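In praise of the robot that plays by itself
Opinion
By Shadi Shboul
16th March

I have been reading robot learning papers for long enough to have a favorite kind, and it is the kind where the people go home. Somebody sets up a bin, a handful of objects, an arm with a gripper on it, and a script that lets the arm push, pinch and drop things all night. In the morning there is a drive full of video and commands, and no one has told the machine what any of it was for. We call this play data, or random interaction if we want to sound serious, and I think it is the most underrated idea in our field.

The fashion runs the other way. Most of the results people pass around now come from demonstrations, where a person steers the arm through a task over and over until a policy can copy it. I like demonstrations. I have made plenty, and my wrists remember them. But a demonstration contains mostly what its maker thought was worth showing. You get the clean approach, the good grasp, the tidy release. You get very little of what happens when a fingertip lands on the edge of something soft and the thing rolls away under the wall of the bin, and a robot spends a shocking amount of its working life in exactly that situation.

So I was delighted when Gerd Schmieder showed me the numbers from Gustus. Gustus is a prediction model: it takes the current view and a planned motion and guesses the next few views. To use it you give it a goal, let it imagine a lot of motions, and run the one whose imagined ending looks closest to what you asked for. It isn't a new recipe, and Gerd would be the first to say so. What his group did was train two copies of the same model on the same number of hours, one on careful demonstrations and one on bin play, and then ask both to move objects that neither had met. Out of 204 test pushes, the play-trained copy got the object to its goal 60 more times than the other one did. Same network, same arm, same hours! I read the table twice on the train and missed my stop.

It helps to look at the kind of place this data comes from, because the plainness of it is part of my argument.
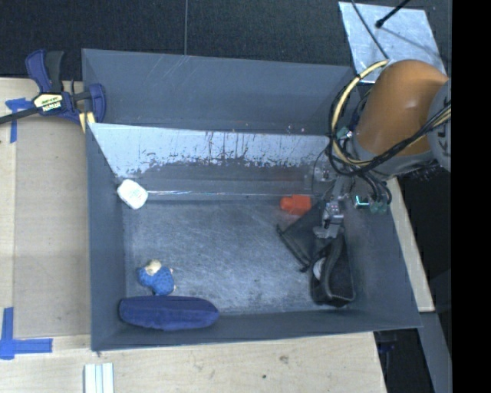 A bin-play workspace: soft toys and other small objects on the bin floor, gripper reaching in from the right.

Look at the floor of that bin, with all its scratches and smudges. A tidy-minded engineer would want a fresh one. I would leave it alone. A model that has to predict what a blue plush toy will do on a scuffed gray surface has to learn to tell the toy from the scuffs, and it has to do it with no labels at all. The same goes for the streaky pale panel at the back. If your model falls apart when the wall has stains on it, you want to find that out in the bin and not in somebody's kitchen.

And look at the mix. The long dark blue cushiony thing and the little white one, which could be a block or a small container, probably have little in common as physical objects. A soft thing gives when you press it, and its far end may not move at all until the near end has bunched up. A stiff thing simply goes, or tips. I could write down rules for each of these, and people did, for decades, and the rules were good right up to the moment the object changed. Play lets the model find its own rules from thousands of small nudges.

Sloped walls matter too, more than you'd guess. Objects pushed up a slope tend to slide back toward the middle, which means the arm can carry on without a person reaching in to rescue a stranded toy. I have seen groups spend a month on clever reset routines when a tray with slanted sides would have done most of the job. The Branent setup logged 1340 interactions in one run in January and was stopped 4 times, twice for the same cable. I would trade a lot of architecture for a record like that.

Now the complaints, which are fair. Play is wasteful. Much of the time the gripper closes on air or drags a fingertip across bare floor, and a demonstrator would never do either. The Potel people have argued that a small helping of demonstrations beats a mountain of play for anything with several steps, and for pouring or folding I think they're right. You could let an arm thrash about in a bin for a year and it would never fold a shirt by accident.

But I don't read that as a case against play. I read it as a case about order. Learn first how stuff moves, from cheap and messy experience, and then spend your precious human hours on the parts that need intention. Avcı, the follow-up project, is trying this right now: a play-trained predictor underneath, a thin layer of demonstrations on top. The early curves are noisy and I'm not going to quote them. I will say that I've asked Gerd for updates more often than is polite.

What I'd like to see next is boring, and I mean that fondly. I want groups to publish the play itself — the empty grabs, the dropped toys, the stretches where the arm does nothing useful — with the same care they give to their success videos. I want the bins described properly, slopes and stains included. And I'd love for someone with more patience than me to work out which objects teach the most. My money is on the soft ones, though Gerd thinks I'm wrong and has a box of wooden blocks he keeps bringing up.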